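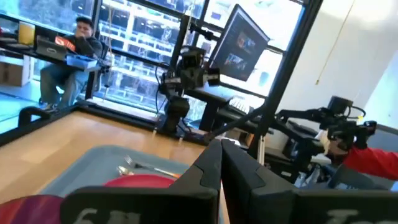 Wrist camera view from the tray task: fork, spoon, red plate.

Call for participants — teleoperation study, Korkine group

We need people to drive robot arms. No experience required, really. Paid, flexible hours, starts in September.

The short version: we have a result we half believe and we need more hands to check it. Last round we collected 3051 demonstrations of table clearing and sorting, all by teleoperation, nearly all of it by people who already work in the lab. Policies trained on the full set did worse on cutlery than policies trained on a smaller set where each operator had been told to pause before closing the gripper. Less data, better grasps. Could be the pause. Could be that the operators in the smaller set were just more careful that month. We can't tell the two apart with the people we've got, they all know what we're looking for.

So: new operators, who haven't read our notes. (If you have read our notes, please say so, you can still do the piloting work, see further down.)

What you would be doing

You sit or stand at a station and move a pair of leader arms. The follower arms on the table copy you. You pick things up and put them where the card says — forks, spoons, plates, cloths, trays. Each attempt is short. Then you reset the table and go again. There is a lot of resetting, be warned. Half of you will get the pause instruction and half won't, and we will ask you not to compare until the whole thing is finished.

Sessions are in the Parkham building, ground floor. Each session runs two hours with a break in the middle. We ask for 6 sessions per person, spread over three weeks or so, no more than one a day. Morning slots start at 9:30, afternoon slots at 1:30. Tell us which ones you can't do.
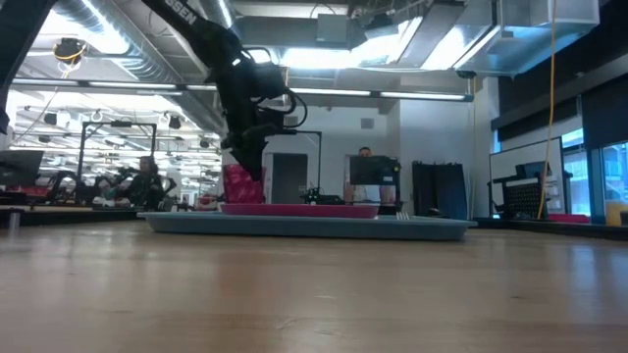 Soft things are the hard part, by the way. Cloth never sits the same way twice and the gripper goes in from the top, so you don't get much of a look at what the fingers have hold of. New operators tend to squeeze early. That's fine, we want to see it. Do not practice at home on anything, do not watch videos of other people doing it. Bad attempts get kept and labeled, they are half the point of the Gbeho protocol, which scores how a grasp was recovered as well as whether it worked.

Who can take part

Age 18 or over. Able to use both hands and arms for stretches of ten minutes or so at a time. Glasses fine. Left handed very welcome, we are short of left-handed operators and it shows in the data. You should not have worked with leader-follower arms before. Gaming is OK, just write it on the form.

We can take 13 new operators in this round. If more apply there will be a waiting list and we'll go down it in order.

Pay

Paid per session, including the ones where the hardware quits on us and you end up drinking coffee. Rate is on the form. First session is training and is paid the same as the others. Gift card or bank transfer, bank transfer is faster.

What we record

Joint positions, gripper state, and video from the wrist cameras and the fixed ones. The room is shared and open, so your arms and sometimes your face may be in the video. The consent form goes through this and you can ask for faces to be blurred befor anything is released. You can stop at any time, and you keep the pay for the sessions already done.

Also wanted: pilot operators

Separate from the study. Up to 10 hours a week, for somebody who likes fiddling with object sets, checking camera angles, writing the task cards so that they make sense to a stranger. Previous teleop experience is useful here. You would work with Ademir Marinho, mostly on the Larent tray set — getting it ready and keeping it consistant between sessions.

How to apply

Fill in the form at the Parkham front desk or ask for it by email. Put "operator" or "pilot" in the subject line. Two or three sentences on your availability, that's plenty, no cover letter please. Questions about consent or video go to Lăcrămioara Lungu, questions about anything mechanical go to Ademir. Replies usually within a couple of days, slower if an arm is down.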